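Search the archive
Go
Subject: Re: [Gindano-tenants] clearing the furnished room at Morolcombe

On the list, unit 12 wrote:
> The Strebel bed stays with the room. Can whoever is clearing it
> say what else is on it, and whether the sheet goes to the wash?
> I need to know before the end of August.

Most of what's left has ended up on the bed, so I started there. The big box against the wall is still taped shut. It's printed as N95 masks, and I haven't looked inside.
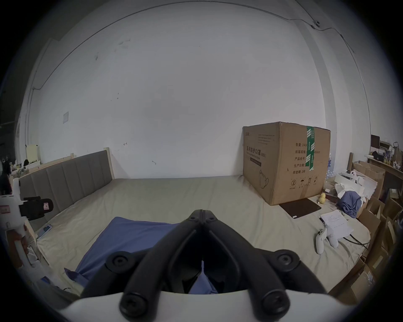 Bed with the gray headboard, box at the far end

The small things on the sheet, the toy duck and the paper and pen, go in one bag for the hall shelf. I'd like the bed bare before anyone measures it.

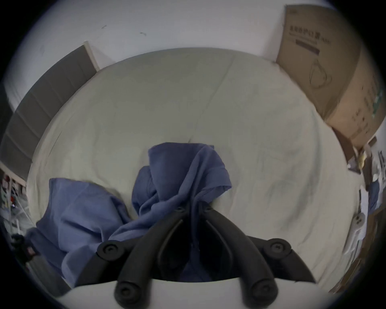 Laundry is the slow part. The Drodby machine in the basement takes 2 loads an evening if you start by 6, and clothes left lying in a heap come out with the creases set. The blue thing still rumpled on the bed is going in with the first load. After that I'll fold everything the same way, sleeves in and then in half, and stack it by size.

Does anyone want the folding done differently? I can leave it flat in a drawer or put it on hangers - there are 13 in the closet.

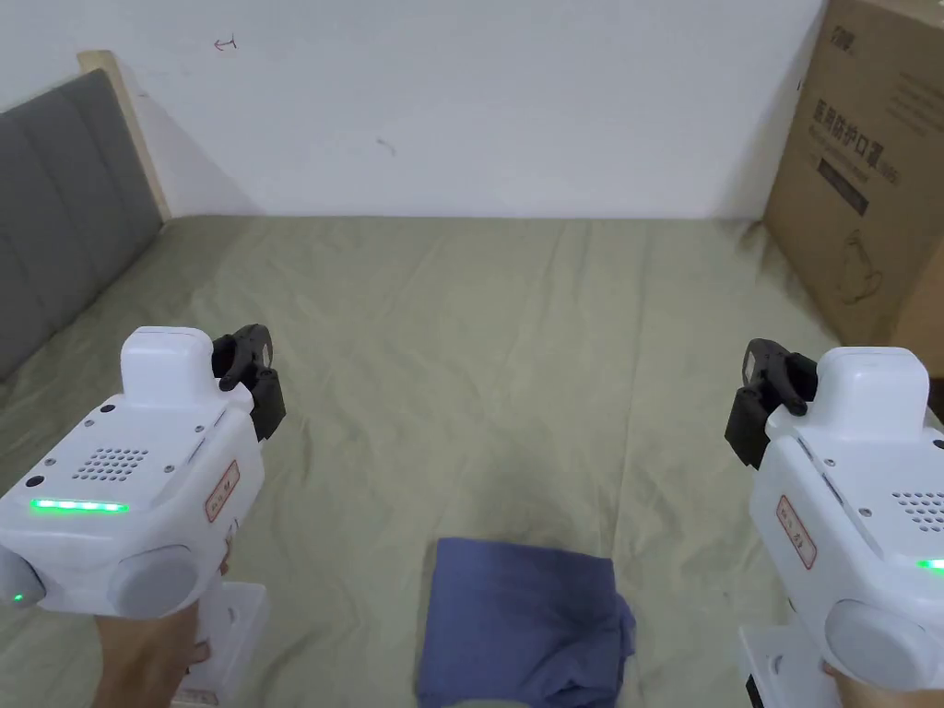

Unit 538 wrote back that drawers are fine, and asked that shirts be folded in thirds so the collars don't get crushed under the towels.

I'll do thirds.

Recent on this list
Basement dryer vent
Spare keys for Morolcombe
Strebel bed slats, size needed
Hall shelf, what can stay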